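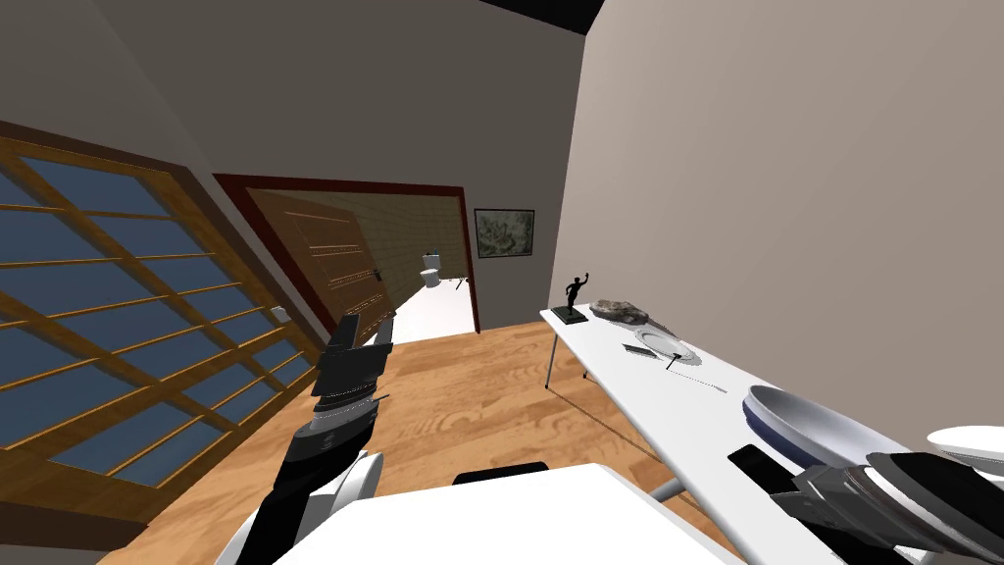 Abb. 2: Zimmer mit Sprossenfenster, die Tür zum angrenzenden Bad steht offen

Kapitel 2: Aufstellen und Einrichten Ihres Wilness Feuchtewächters

Schön, dass Sie bis hierher gelesen haben! Im ersten Kapitel haben Sie die Teile ausgepackt und kennengelernt, jetzt geht es darum, dass die Basisstation und die beiden Fühler an den richtigen Platz kommen. Nehmen Sie sich dafür ruhig einen Nachmittag Zeit. Die eigentlichen Handgriffe sind schnell erledigt, aber erfahrungsgemäß wandert so ein Fühler noch ein- oder zweimal durch die Wohnung, bevor man mit seinem Platz zufrieden ist, und das ist völlig in Ordnung.

Wir gehen in dieser Anleitung von dem Fall aus, nach dem wir am häufigsten gefragt werden: ein Wohn- oder Schlafraum, an den direkt ein Badezimmer grenzt. Wer warm duscht und danach die Tür zum Zimmer aufmacht, verteilt die feuchte Luft in den ganzen Raum, und sie schlägt sich dort nieder, wo es am kühlsten ist, meistens also am Fenster und in den Ecken der Außenwände. Wenn Ihre Räume anders liegen, lesen Sie bitte trotzdem weiter, fast alles gilt auch für Küche und Hauswirtschaftsraum.

2.1 Was Sie bereitlegen sollten

Basisstation mit Netzteil
Fühler A (weißer Ring) und Fühler B (grauer Ring)
die beiden beiliegenden Batterien je Fühler
Klebestreifen oder Schrauben aus dem Beutel
ein weiches, trockenes Tuch
einen Bleistift und eine kleine Wasserwaage, falls Sie schrauben möchten

Vorsicht: Bohren Sie niemals senkrecht oder waagerecht neben Lichtschaltern und Steckdosen, dort verlaufen in der Regel Leitungen. Wenn Sie sich unsicher sind, nehmen Sie die Klebestreifen. Sie halten auf glatten Wänden und Fliesen ausgezeichnet.

2.2 Den Platz für Fühler A finden (Zimmer)

1. Suchen Sie eine Innenwand, an der die Luft frei vorbeistreichen kann. Hinter Vorhängen, in Regalfächern oder hinter der geöffneten Tür misst der Fühler nur seine eigene kleine Ecke.

2. Halten Sie Abstand zu Heizkörpern und zu Stellen, auf die mittags die Sonne fällt. Schon eine halbe Stunde direktes Licht lässt die Anzeige deutlich zu trocken ausfallen.

3. Wählen Sie eine Höhe zwischen Hüfte und Schulter. Direkt über dem Boden ist es kühler, unter der Decke wärmer, beides verfälscht das Bild.

4. Reiben Sie die Stelle mit dem Tuch ab und drücken Sie den Fühler eine halbe Minute lang fest an. Tapeten mit grober Struktur und frisch gestrichene Wände vertragen den Kleber leider nicht gut, dort schrauben Sie bitte.

Hinweis: Viele Kundinnen und Kunden möchten den Fühler gern auf die Fensterbank stellen, weil er dort so hübsch griffbereit ist. Wir verstehen das gut! Am Fenster messen Sie aber vor allem die kalte Luft an der Scheibe. Für eine kurze Kontrolle ist der Platz brauchbar, für den Dauerbetrieb nicht.

2.3 Den Platz für Fühler B finden (Bad)

1. Der Fühler ist gegen Spritzwasser geschützt, in die Dusche oder über die Wanne gehört er trotzdem nicht. Ein guter Platz liegt an der Wand, die von der Dusche am weitesten entfernt ist.

2. Kleben Sie auf die Fliese selbst und lassen Sie die Fuge frei. Reste von Kalk oder Seife entfernen Sie vorher mit etwas Essigwasser, danach muss die Fläche ganz trocken sein.

3. Achten Sie darauf, dass die Badezimmertür den Fühler beim Öffnen nicht berührt. Öffnen Sie die Tür einmal langsam bis zum Anschlag, bevor Sie den Schutzfilm vom Kleber abziehen.

4. Wenn Ihr Bad einen Lüfter hat, setzen Sie den Fühler bitte nicht unmittelbar daneben. Der Luftstrom gaukelt ihm sonst bessere Verhältnisse vor, als im übrigen Raum herrschen.

2.4 Basisstation anschließen und Fühler anmelden

1. Stellen Sie die Basisstation im Zimmer auf, gern auf eine Kommode oder ein Regal, auf das Sie im Vorbeigehen schauen. Stecken Sie das Netzteil ein. Auf der Anzeige erscheint zuerst das Wort Start, dann zwei waagerechte Striche.

2. Halten Sie die Taste Anmelden gedrückt, bis die Leuchte blau blinkt. Sie haben nun 51 Sekunden Zeit, die Batterien in Fühler A einzulegen. Das klingt knapper, als es ist. Sollte es nicht reichen, drücken Sie einfach noch einmal.

3. Sobald die Leuchte grün wird, erscheint in der oberen Zeile der erste Messwert. Verfahren Sie mit Fühler B genauso, er belegt die untere Zeile.

4. Schließen Sie die Tür zum Bad und warten Sie einen Moment. Bleiben beide Zeilen stehen, reicht der Empfang auch bei geschlossener Tür. Verschwindet die untere Zeile, rücken Sie die Basisstation ein Stück näher an den Durchgang.

Vorsicht: Mischen Sie bitte keine alten und neuen Batterien, und nehmen Sie keine Akkus. Deren Spannung ist niedriger, der Fühler meldet sich dann in kühlen Nächten gern einmal ab.

2.5 Warnschwellen einstellen

Ab Werk warnt die Station, wenn im Bad 74 Prozent relative Feuchte überschritten werden. Für die meisten Bäder passt das recht gut. Die Warnung kommt erst, wenn der Wert 29 Minuten am Stück zu hoch bleibt, damit es nicht nach jeder Dusche piept.

1. Drücken Sie Menü und wählen Sie mit den Pfeiltasten die Zeile, die Sie ändern möchten.

2. Stellen Sie den gewünschten Wert ein. In Altbauten mit ungedämmten Außenwänden empfehlen wir, für das Zimmer einen eher niedrigen Wert zu nehmen, vor allem ab Oktober, wenn die Wände allmählich auskühlen.

3. Bestätigen Sie mit OK. Ein kurzer Ton sagt Ihnen, dass der Wert gespeichert ist. Er bleibt auch nach einem Stromausfall erhalten.

Hinweis: Beobachten Sie in der ersten Woche nur und verstellen Sie noch nichts. Die Fühler brauchen etwas Zeit, bis sie sich an ihren Platz gewöhnt haben, und Sie selbst bekommen ein Gefühl dafür, wie sich Kochen, Schlafen und Wäschetrocknen bei Ihnen auswirken.

2.6 Richtig lüften nach dem Duschen

Unser Entwickler Masanobu Imai wird auf Messen oft gefragt, ob man die Badtür nach dem Duschen offen lassen soll. Seine Antwort fällt immer gleich aus: erst nach draußen lüften, dann öffnen. Wenn Ihr Bad ein Fenster hat, gehen Sie so vor:

1. Lassen Sie die Tür zum Zimmer geschlossen und öffnen Sie das Badfenster ganz. Ein gekipptes Fenster kühlt die Laibung aus und bringt wenig Luftwechsel.

2. Wischen Sie inzwischen Wände und Boden der Dusche mit einem Abzieher ab. Das Wasser, das im Abfluss verschwindet, muss später nicht weggelüftet werden.

3. Schließen Sie das Fenster, sobald der Wert in der unteren Zeile deutlich gefallen ist, und öffnen Sie danach die Tür.

Hat Ihr Bad kein Fenster und keinen Lüfter, öffnen Sie Badtür und Zimmerfenster gleichzeitig und ganz. Zieht es dabei kräftig, sichern Sie die Tür mit einem Keil, damit sie nicht zuschlägt.

Besitzer alter Holzfenster mit Sprossen bitten wir, in der kalten Jahreszeit morgens einen Blick auf die unteren Querhölzer zu werfen. Steht dort Wasser, tupfen Sie es mit einem Tuch auf. Holz verzeiht viel, stehende Nässe in den Ecken auf Dauer aber nicht, und ein neuer Anstrich an so vielen kleinen Feldern ist eine mühsame Arbeit.

2.7 Wenn etwas nicht klappt

Die Anzeige zeigt nur Striche: Der Fühler ist nicht angemeldet oder die Batterien sind leer. Wiederholen Sie die Schritte aus 2.4.

Beide Zeilen zeigen stets denselben Wert: Vermutlich wurde ein Fühler doppelt angemeldet. Löschen Sie beide im Menü und beginnen Sie mit Fühler A.

Der Fühler fällt von der Wand: Verwenden Sie einen neuen Klebestreifen, der alte haftet kein zweites Mal.

Ersatzstreifen und Schrauben bekommen Sie über unseren Kundendienst. Bitte halten Sie die Nummer auf der Rückseite der Basisstation bereit, dann geht es schneller.

Stand der Anleitung: 20.02.2020

Weiter mit Kapitel 3: Messwerte speichern und auslesen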